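Small round logo on bowl and plate, teal chopsticks. Anyone know the maker?
Kitchen & Table > Identification

zvlad
Posted 4th January
I picked up a few pieces secondhand in November: a deep bowl, a wide shallow dish and a pair of blue-green chopsticks. The bowl and the dish have the same little round logo near the rim. The seller thought it was Courtois but wasn't sure. I'd like to buy two more bowls if I can find out what they are. No stamp underneath that I can find.

tpana
Could be Courtois, they put a badge on the rim for a few years. Is it a bird?

zvlad
Looks like a bird, or something with wings. White on dark blue.

despina_t
Not Courtois. I have four of their bowls and the mark is on the foot. My guess would be Hollero, the picnic line.

tpana
Yours may be the older ones, Despina. My sister's have it on the rim.

despina_t
I bought mine new last year. They are not the older ones.

J. Arnaud
Chopsticks probably came from somewhere else. Hollero never sold any as far as I know. Zedska did, in sets with a spatula. Can you post the pieces together?

zvlad
Bowl with the spatula first, then bowl, dish and chopsticks. 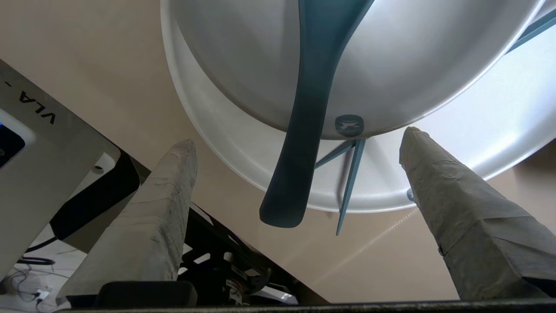
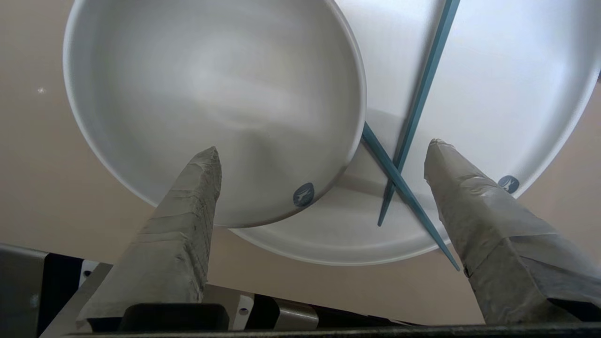 Photos: Zamfira Vlad

J. Arnaud
Thanks. The chopsticks look slightly glossy to me. Zedska's were matte, so I take that back.

despina_t
Still say Hollero. Theirs has the logo on the rim of the dish too, same size as the one on the bowl.

marcelino.m
The secondhand place in Zukundale had a box of similar bowls before the holidays. I didn't look at the logo. Might be worth a call if you're within 100 miles.

zvlad
I'm closer to 200, but I'll call. Does anyone put theirs in the dishwasher?

tpana
Top rack, never had a problem. I'd keep the chopsticks out though.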